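### 3.2 Door Hardware and Threshold Habits

One of the great pleasures of this study was finding out how much people have to say about their doors! We interviewed 19 households in the Treltulwood development, and the conversations kept drifting back to the same question: knob or lever? Residents who had grown up with round knobs described them fondly, even when arthritis had made them hard to turn. Dolores Mercado, who ran the home visits, began asking people to talk while they opened and closed a door of their choice, and the transcripts got livelier right away. We coded 699 remarks from these visits, and remarks about grip (Figure 2) were the largest group. 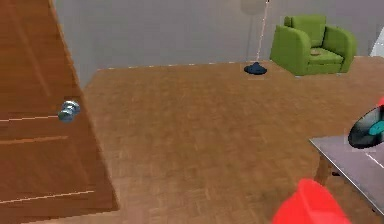 **Figure 2.** Round silver doorknob on a paneled wooden door, with parquet flooring beyond.

Flooring came up nearly as often, which we had not planned for at all. Many people told us they knew which room they were entering by the feel underfoot, especially at night, and two of them said they would never carpet a hallway for that reason. Mercado and Mao coded these remarks separately and then compared notes. They disagreed mostly over whether a change from wood to carpet should count as a boundary when the door between the rooms is always left open.
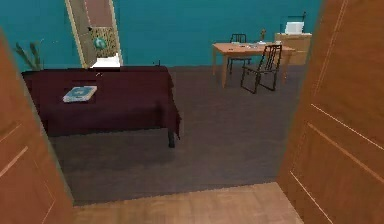
We decided that it should. Residents spoke of "going in" and "coming out" just as readily when no door had to be moved, and several placed the start of a room at the edge of the flooring. This fits beautifully with the Quintanilla interviews from January, where wall color played a similar part. Section 3.3 takes up color in more detail, along with the thresholds that residents had changed themselves.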